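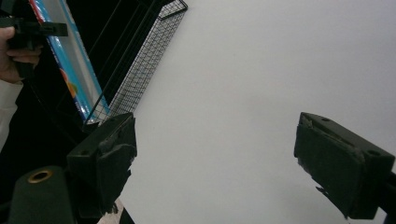 Menaka Uddin wrote under my last column that a corner store is just a supermarket with fewer choices and higher prices, and that I should try the big Salov out by the highway before I wax poetic again.

Fair enough, Menaka, I went! I spent a whole October evening in there. It has a wall of olive oil and 30 kinds of crackers, and I came home with everything except the light bulb I'd gone in for. Then I walked down to Govindasamy on Clorkside, two minutes before closing, and had the bulb in my hand before I'd finished saying the word.

I love that store. It can't be much wider than my living room, and it has birthday candles, shoelaces, fresh dill, mousetraps, and the good mustard. Everything in it has earned its shelf. When you have room for one kind of vinegar, you think hard about which one, and I'd like somebody else to do that thinking for me at the end of a workday.

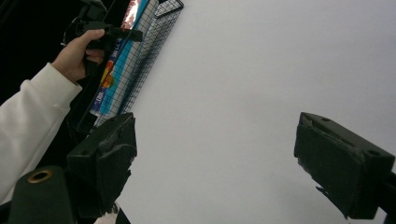

The prices are higher, yes. I kept my receipts for a month and paid 5 dollars more than I would have at Salov for the same things, and that's before gas. I can live with 5 dollars. I know plenty of people who can't, and I don't think they owe anyone a sentimental shopping trip. But the city could help a lot here. Our zoning rules still ask a new store for parking spaces as if every customer were coming for a month's worth of groceries — nobody drives to Clorkside for a lemon. 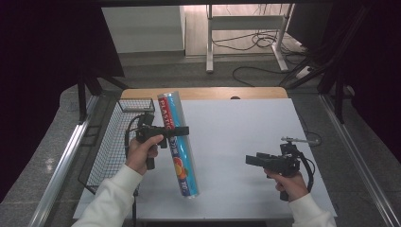 Plastic wrap, the kind of thing you run out of with dinner already on the table.

Slamet Majimbun, my neighbor upstairs, does a full shop at Salov every other week and buys the rest downstairs in dribs and drabs, an onion here, a box of matches there. I think that's a wonderful way to run a kitchen! You waste less, you get a walk, and you hear whose cat is missing.

So let's have more of them. There's an empty storefront at the Usteo end of my street that has been papered over since spring, with 300 apartments within a short walk of it. Somebody please put a store in there, and please stock dill.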